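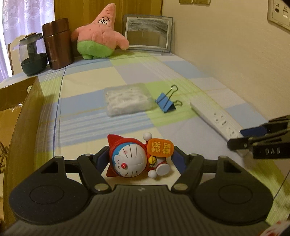 # A Gripper Built at the Dining Table

The Jamlow project began in October as an attempt to establish how much of a working hand tool for robot training could be completed outside a laboratory. Its organizers set one condition at the outset: all assembly and testing had to fit within a private home or the shared workshop at Cesik, where members book bench time in blocks of 30 minutes.

The design follows a familiar pattern. Two fingers hang from jointed black links, each turning on small metal pins, and close toward each other from either side of a ridged central body. The finger pads are faced in navy blue. An operator holds the tool by hand and performs ordinary tasks with it, and the recorded motion is later used to train a robotic arm.

Pin fit proved to be the most demanding part of the build. The first set of links was drilled at Cesik and had to be remade after the fingers met unevenly. Pledus, a small parts supplier, provided a second set, and the builders reamed each hole by hand before fitting the pins. Closing force was then adjusted over 20 trials.

Test objects are chosen from what a household already owns. A small Doraemon figurine has become a regular item in the program. Its eared hood and plaque with raised characters give the pads two very different surfaces to meet, and a figurine lying on its side must be approached with more care than a plain block. The patterned tablecloth was retained for similar reasons. Systems trained only over bare surfaces often perform poorly when the background changes.

To date the project has logged 761 grasps, of which 63 were set aside for review. Most of those involved a finger touching the cloth before it reached the object. The Yuan workshop, which shares its drawings with Jamlow, has proposed a slightly shorter pad, and a trial version is being cut at Cesik.

Members who wish to book the drill press during this work should check the bench calendar, as evening blocks are reserved for the project until the new pads are finished.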